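Cellel White Sorting Table with Blue and Beige Bins

Sold by Sterkbridge. Item 1898. Table and 2 bins, price on request.

Cirillo, who make the Cellel range, call this "the last sorting station you will ever need." We sell it, and we wouldn't go that far. It is a long white table with a bin at each end. Paper and cardboard come across the middle and go left or right. If you already own a decent table and a couple of tubs, you may not need to spend the money.

What the maker claims, and what we think

"Glare-free top." Depends on your lights. Under bright overhead fixtures you get a soft patch of shine on the white, and it moves as you walk along the table. Liliana Rinaldi on our sales desk says it doesn't bother her. It bothers me.

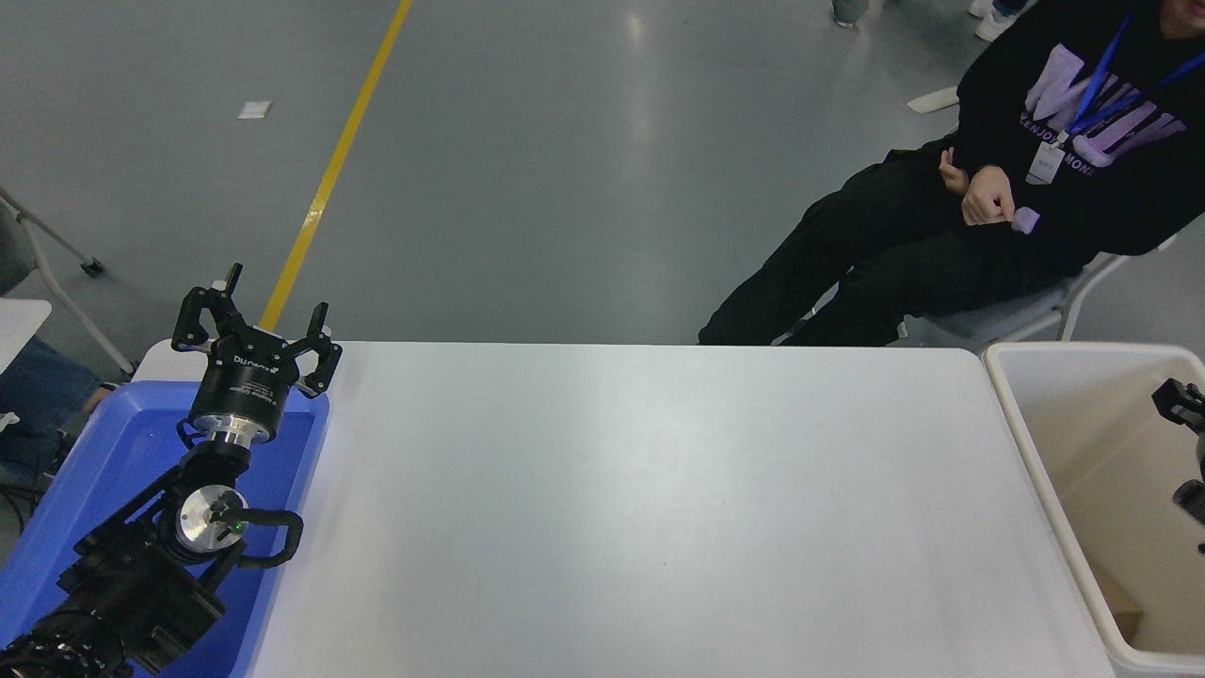 The bins are the better half of the set. The rims are thick enough to grab with gloves on, and the corners are rounded, so a rag gets into them. Cirillo's sheet calls them "stackable." We tried, and they stack when empty. With cardboard in them I wouldn't trust it.

"Color-coded for error-free sorting." Two colors tell people there are two bins. They don't tell anyone what goes where. Unnur Ragnarsson, who bought 3 sets for a packing room in October, ended up taping a sheet of paper to the wall, and after that the mix-ups mostly stopped. Budget for tape.

Who it suits

Light, dry stuff: wrapping paper, small pieces of carton, packing scraps. Crumpled paper is easy to spot against a white top, and I'll give Cirillo that one without an argument. The table has no lip, so a loose ball of paper can go over the side if you sweep too hard. Don't buy it for glass or wet waste. 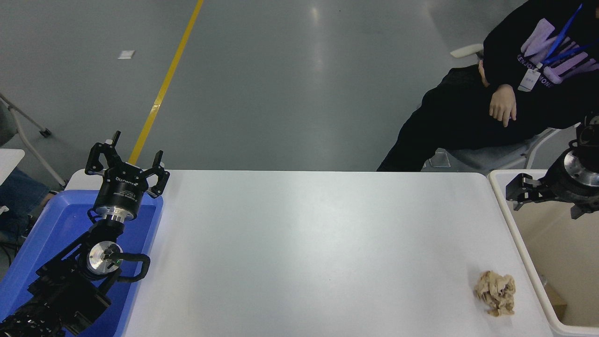
Ordering and returns

Quote item 1898 for the full set, or 472 for a replacement bin in either color. The table isn't sold alone. We have asked Cirillo about that more than once.

Returns go to Corrado Caputo at the Sterkbridge warehouse. Keep the carton. The Promen cover sold alongside this set is a separate purchase, and in my view you can skip it and wipe the table down.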